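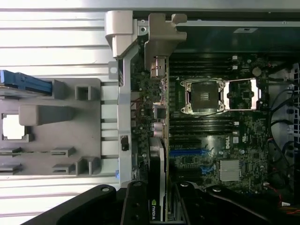
제109호 | 2쪽

Drustik 분해 셀 소프트웨어 정례회의 회의록 (12월)

장소: Pietrzak동 소회의실, 원격 병행
진행: Lech Pawlak
참석: 인식, 계획, 제어, 도구 담당 각 파트
배포: 참석자 전원, Zanier 측 연동 담당
개회: 오후 2시

1. 전 회의 조치사항 확인

손목 카메라 시각 동기 건은 종결한다. 영상 타임스탬프를 드라이버 수신 시각에서 노출 중간 시각으로 변경하였고, 관절 상태와의 보간은 Dilska 미들웨어의 버퍼에서 처리한다. 로그 재생 시에도 동일한 경로를 타는 것을 도구 파트가 확인하였다.
핸드아이 보정값의 버전 관리 건은 미완. 보정 파일이 아직 셀 로컬 디스크에만 있고 저장소에 올라가 있지 않다. 다음 회의까지 이월.

2. 인식: 메인보드 기준 좌표계

현행 방식은 섀시 외곽선을 먼저 잡고 거기서 보드 자세를 추정한다. 그리퍼가 보드 가까이 내려가면 시야에 섀시 외곽이 거의 남지 않아 추정이 끊긴다. 인식 파트는 프로세서 소켓의 금속 고정판을 1차 기준으로 쓰고, 소켓 위아래의 메모리 슬롯 열을 방향 기준으로 쓰는 안을 제출하였다.

논의 내용은 다음과 같다.
고정판 모서리 나사는 정반사 때문에 조명 조건에 따라 검출 신뢰도가 크게 흔들린다. 나사 중심만으로 자세를 풀지 않고 고정판 윤곽과 함께 최적화에 넣기로 하였다.
소켓이 비어 있는 보드와 프로세서가 장착된 보드는 중앙부 외관이 다르다. 중앙부를 마스크로 제외하고 정합하면 두 경우에 같은 모델을 쓸 수 있다는 의견이 나왔고, 이견 없음.
보드에 인쇄된 로고(Dell, NVIDIA)를 방향 판별에 쓰자는 제안은 보류한다. 확장 카드의 로고는 카드 교체 시 없어지므로 기준으로 삼을 수 없다. 보드 로고는 180도 모호성 해소용 보조 단서로만 재검토한다.
왼쪽의 골이 진 금속면은 줄무늬가 규칙적이어서 특징점 매칭에서 한 칸씩 밀린 오정합을 만든다. 해당 영역은 깊이값 기준으로 잘라낸다.

결정: 기준 좌표계를 소켓 고정판으로 변경. 기존 외곽선 방식은 접근 이전 단계의 초기값 산출에만 유지.

3. 인식: 파란색 부품 분류

색상만으로 걸쇠 후보를 뽑는 규칙이 확장 슬롯을 걸쇠로 오분류한다. 회색 플라스틱 트레이 가장자리의 손잡이 또는 걸쇠와 보드 위의 긴 슬롯이 모두 파란색이다. 색상 규칙은 후보 생성까지만 쓰고, 이후 길이 대 폭 비율과 보드 평면으로부터의 높이로 거른다. 금속 브래킷 아래쪽의 작은 파란 탭은 현재 해상도에서 형상 판별이 어려워 클래스를 "미정"으로 두고 조작 대상에서 제외한다.

4. 계획: 충돌 모델

현 충돌 모델은 케이블을 포함하지 않는다. 보드 오른편으로 굽어 내려가는 검은 케이블 다발과 오른쪽 아래의 가는 전선은 점군에서 구멍으로 나오는 일이 많고, 계획기는 이를 빈 공간으로 취급한다. 계획 파트는 미관측 복셀을 점유로 간주하는 보수적 설정을 제안하였다. 제어 파트는 이 설정에서 그래픽카드 부근 접근 경로의 해가 나오지 않는 경우가 늘어난다고 보고하였다.

Pawlak은 영역별로 정책을 달리할 것을 요청하였다. 보드 평면 위 8 mm 이내는 미관측을 점유로, 그 위는 기존 설정대로 둔다. 경계 높이는 설정 파일로 빼고 코드에 상수로 넣지 않는다.

그리퍼 자체 마스킹도 함께 다루었다. 손목 시점 아래쪽에 손가락과 암 일부가 항상 들어오므로, 자기 형상 제거가 한 프레임만 어긋나도 손가락 끝에 유령 장애물이 남는다. 마스크는 CAD 렌더링으로 생성하되 여유폭을 6픽셀로 고정한다.

결정: 영역별 미관측 정책 채택. 케이블 전용 분할 모델은 학습 데이터 확보 후 재상정.

5. 제어: 접촉 단계 전환

위치 제어에서 힘 제어로 넘어가는 시점에 외력 추정값이 튀는 현상이 재현되었다. 중력 보상 파라미터가 그리퍼 교체 이전 값으로 남아 있던 것이 원인 후보이다. 제어 파트가 파라미터를 갱신하고 동일 궤적으로 재측정한다. 전환 조건에 히스테리시스를 넣는 안은 재측정 결과를 본 뒤 판단한다.

6. 도구: Zanier 연동

Zanier 측 작업 기술 형식에 부품 상태 필드가 없다. "장착", "비어 있음", "판별 불가"를 구분하지 못하면 계획기가 빈 소켓에 대해서도 분리 동작을 생성한다. 필드 추가를 요청하고, 회신 전까지는 Drustik 쪽 어댑터에서 주석 문자열로 전달한다. 어댑터의 임시 처리에는 만료 조건을 명시할 것.

조치사항

인식: 소켓 고정판 기준 정합 모듈 병합 요청 제출, 중앙부 마스크 포함
인식: 파란색 후보 필터의 회귀 시험 추가
계획: 미관측 정책 설정 항목 분리, 기본값 문서화
제어: 중력 보상 파라미터 갱신 및 재측정 로그 공유
도구: 보정 파일 저장소 이관(이월분), Zanier에 필드 추가 요청 발송
Pawlak: 자기 형상 마스크 여유폭 변경분 검토

차기 회의 안건은 도구 파트가 취합한다. 회의록 정정 요청은 작성자에게 직접 회신 바람.

작성: 도구 파트
확인: Lech Pawlak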